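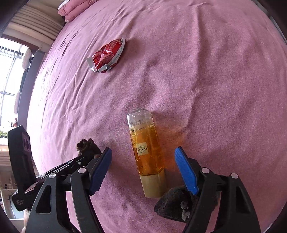 **Flarkisa Home Sorting Project: progress report to the Agarwal Fund, May**

This report covers the second period of the grant. The project helps people who have fallen behind with their bedrooms to clear, sort and put away small belongings. The first period was spent setting up the visits and is covered in our earlier report.

## Work done

We made 14 home visits in this period, all in the Clekalero area. Each visit deals with one bedroom and has the same order of work: bed, bedside, dressing table, floor. Wardrobes are left for a second visit if the person wants one.

We start with the bed. In most homes it has become the place where things are put down and left, and it is also the largest flat surface in the room. Toiletries and wrappers are the usual finds. A typical case is a bottle of Age Perfect essence water lying on its side on a pink bedspread, with a crumpled red and silver wrapper a little further up. The bottle still has liquid in most of it, so it goes in the "keep" tray with the other toiletries. The wrapper goes in the rubbish bag. Bottles are stood upright in the tray and their caps checked before the tray is moved.

In our original plan we sorted by room area, with one box for everything from the bed and another for everything from the dressing table. This was slow, as the same kinds of item turned up in both boxes and had to be sorted again. We now sort by kind from the start, using the following:

- a shallow tray for skin and hair products
- a bag for rubbish and a separate bag for recycling
- a small lidded box for jewellery, coins and keys
- a folder for letters and receipts
- a basket for clothes and bedding to be washed

The lidded box stays in the room with its owner and is not taken to the table where we do the rest of the sorting.

## Items sorted

We were asked to keep a tally of toiletries after the first report. In this period 137 were sorted. Most were kept. Empty containers were rinsed and put out for recycling where the local collection takes them, and anything the owner did not want was bagged separately. We do not pass on opened products to other people.

Part-used bottles take the longest. Many people have more than one of the same thing open and would like to finish the older one first, but cannot say which that is. We now put a paper sticker on the base with the month it was found. It has been well received and costs very little.

## Bedding

Soft bedspreads and throws have needed more care than we allowed for. Brushed fabrics mark easily and a leak can be hard to get out, so liquids are always the first things to be lifted off. After that we pick up paper, wrappers and other loose rubbish by hand. Shaking the cover out was quicker but sent small items under the bed, and we have stopped doing it.

Once the bed is clear, the cover is either smoothed and left or put in the washing basket, as the owner prefers. We do not change bedding unless asked.

## Spending

The grant for this period was £2000. The main costs were travel, trays and boxes, and the hire of the van from Serach for taking away bulky rubbish. The van was needed on only 2 of the visits. We would like to move the unspent part of the van money to trays and lidded boxes, which we are now leaving behind in each home. Please let us know if this needs a formal request. Receipts are attached in the usual form.

## Problems

Visits are running over. We allow a morning for each and most finish in the early afternoon. The bed and bedside are normally clear by 11 a.m., and the time is lost at the dressing table, where there are more small items and more decisions to make.

The stickers do not hold on curved or textured plastic. A stronger type has been ordered.

## Next period

We will carry on with the visits already booked and begin return visits to the first homes, to see whether the trays are still in use. The sorting sheet will be redrawn with larger print and a separate line for part-used bottles. A copy will be sent to the fund with the next report.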